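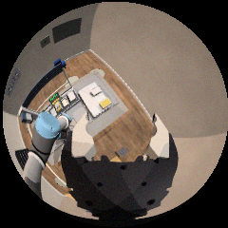 Rendered view from above, gripper open.

Home Notebook Reading list People Archive Search

October 29, 2019

Forgetting study, wave B. Coding session plus argument. Writing this up fast before it goes.

Export from Trusix finally came through. 540 complete, which is what we paid for. Partial responses sit in a separate tab, leave them there, do not merge. Vendula merged them last time and we spent an afternoon pulling them back out.

After exclusions 365. More dropped than I like. Most went on the comprehension check, the one that asks who was supposed to pick up the medicine. I reread the check and I think it's a bad question. In the pharmacy story both sisters could be read as "supposed to", one promised and the other was asked first. So we may be throwing out people who read carefully. Eduard disagrees, says anyone who missed the promise missed the story. Fine but then the promise should not be in a subordinate clause.

To do: rerun everything with the failed-check people back in and see if anything moves. If it doesn't, footnote. If it does, we have a problem.

Stories as they stand:

Pharmacy: promises to get her sister's medicine, gets absorbed in a phone call, drives home without it.
Kettle: leaves kettle on gas, burns out the bottom, neighbor's kitchen smells for a week.
Funeral: forgets the funeral of an old teacher. Nobody harmed in any ordinary sense.
Umbridge: the long one, set in the made-up town. Clerk forgets to post a notice, a family misses the hearing.

Umbridge is too long. Said this in June. Median reading time is way over the others and the free text answers are about the town, the clerk's pay, whether the family should have phoned. One person wrote a full paragraph on how notices ought to be published. Useful to somebody, not us. Want to cut it to the length of Kettle, Otakar will fight for it becuase he wrote it.

Main thing we wanted: do people blame the forgetting itself, or do they blame something behind it (not caring enough, not writing it down, taking the phone call). The two-step story is the standard one in the literature, you trace back to some earlier choice and hang the blame there. The other line says forgetting shows what matters to you, so no tracing needed, the lapse is already yours. Our bet in the prereg was that ordinary readers do the second for personal things and the first for job things.

What the ratings look like, eyeballing only, no tests run:

- Pharmacy high blame, and stays high when we add the line that she'd set an alarm and the phone died. That's bad for tracing. She took the precaution. People still blame her.
- Kettle drops a lot with the precaution line. OK for tracing.
- Funeral: mid. Huge spread. Two humps, looks like.
- Umbridge: high either way but see above, I don't trust it.

So personal vs job doesn't line up cleanly, Kettle is personal and behaves like a job. Elsie's suggestion was that the split isn't personal/job, it's whether there's someone who was counting on you. Kettle has no one waiting. Pharmacy has the sister. Funeral has... the teacher is dead, so is anyone waiting? The family maybe. That would fit the two humps, some readers see the family standing there noticing who didn't come and others just see an empty seat. I like this more than anything we put in the prereg, which is exactly why I want it written down here as POST HOC before any of us starts remembering it as the plan.

Free text coding. Did the first batch in pairs, me and Vendula, Eduard and Elsie. Codebook has codes for care, effort, bad luck, character, excuse offered, other. Trouble spots:

"She must not love her sister very much." Care, obviously. 
"If it was important she would have remembered." Vendula coded care, I coded character. Reread it five times. It could be a claim about her, or a claim about how memory works in general. I think a lot of people believe the second, as a kind of folk theory: important stuff sticks. If they hold that theory then the blame is downstream of a mistake about memory and the whole "lapse shows what you value" reading gets weaker. Or not weaker, but it has a factual premise you can be wrong about. Need a new code. Calling it STICKS for now.
"I do this all the time, poor thing." Excuse? Not an excuse offered by the character. Elsie wants a code for the reader identifying. Agreed, ME TOO, lower case in the sheet, whatever.
"People forget." Two words. Otakar says uncodeable. I say it's the most important answer in the pile. Left blank, come back.

Agreement between pairs was poor on character, decent elsewhere. Propose folding character into care unless the person uses a trait word (careless, selfish, scatterbrained). Scatterbrained is itself a problem. Is it a blame word? Said fondly half the time. Ottmar on the phone: in German zerstreut is nearly a compliment if you're a professor. Don't think that helps with our sample but made a note.

Argument after lunch, Eduard vs everyone, on whether any of this bears on the actual question. His line: suppose we nail down that folk blame tracks being counted on. So what. The question was whether people ARE responsible for what slips their mind, and a survey can't tell you that, it tells you what gets said about it. I said the philosophers' papers all open with "intuitively, we blame the father who forgets," and if intuitively is doing work in the paper then somebody gets to check it. He said then we've checked an opening sentence. Which stung. He's partly right. What I'd say now, slower: the tracing people and the values people each claim to explain a practice. If neither explains the practice as it is, they can still say the practice is confused, but then they've changed jobs and should say so in the paper. Put something like this in the discussion section, one paragraph, no more. Eduard to draft against it.

Elsie had the Kandora reading group's notes on promising, had them in her bag all day and only brought them out at four. Worth a look: a promise makes you answerable for remembering it as well as for doing it, you've taken on both. So forgetting a promise isn't an excuse for breaking it, it's a second way of breaking it. Compare things you simply ought to do without having promised. There forgetting sounds more like an excuse. Would predict Pharmacy without the promise goes right down, even with the sister still waiting. That pulls apart Elsie's own idea (counted on) from the promise idea. We can test that! Need 2 new versions of Pharmacy:

a) no promise, sister is counting on her, she knows it
b) promise made, sister has forgotten all about it herself and isn't waiting

b is odd but I think readable. Vendula wrote a draft on the spot: "By then her sister had stopped thinking about it." Too sad? Reads like a breakup. Try: "Her sister, busy that day, didn't give it another thought." Better. Still don't want the reader to conclude the medicine didn't matter. Maybe change medicine to library books for both, lower the stakes. But then not comparable with wave B. Ugh. Keep medicine, make it hay fever tablets, and run the original again with hay fever so there's a proper baseline. More money.

Money: almost 2000 left in the small grant, and that has to cover the Rivadeneira visit as well. If wave C is only Pharmacy versions and no free text it's cheap. I'd want free text on at least one. Ask Ottmar what Trusix charges for a short one now, the price page is no help, says contact us.

Rivadeneira visit: the title of the talk is still "tba" on their poster. Need something. Otakar offered "Sorry, It Slipped My Mind" and I'm afraid that's what it will be. I'll give the talk on wave B only, post hoc stuff marked as such, one slide on the promise point. No Umbridge.

Wording problem, going back to the scale. We ask "How much does she deserve blame?" and the free text says things like "not blame exactly, but she should apologize". Lots of these, didn't tally. Apology without blame. Seems right to me from life: if I forget your birthday I owe you a sorry whether or not I did anything wrong in the heavy sense. Could be our blame scale is soaking up an apology judgement that has no other box to go in. Two items then, blame and ought-to-apologize, shown on the same screen. Same screen matters, separate screens and they'll carry the first answer over. Eduard thinks same screen makes it worse, they'll see a contrast and invent a difference to match. Could randomise. Vendula says pilot both on students before paying anyone. Yes do that.

If apology and blame do come apart then Funeral gets interesting again, who would you even apologize to.

Left over / don't lose:
- rerun with failed checks back in (me)
- rewrite the comprehension question so it names the promise plainly (Otakar)
- STICKS code: go back over the first batch, both pairs, separately, no talking
- Eduard's counter-paragraph
- new Pharmacy a and b plus hay fever baseline, Vendula has the file
- Elsie to copy the promising notes for all of us, the scan in the folder is missing the last page
- ask Ottmar re price
- amend the prereg? No, can't amend after seeing data, new one for wave C. Write the counted-on prediction and the promise prediction side by side and say which result would sink which. I've never seen us do this propperly and it's the point of having one.

One more from the pile, Funeral story, copied out since I keep thinking about it: "He didn't forget the teacher. He forgot the day." Vendula coded it excuse. I had care. Bring it up next session, along with "People forget."

Sheet is locked till the recoding is done, key is with Elsie.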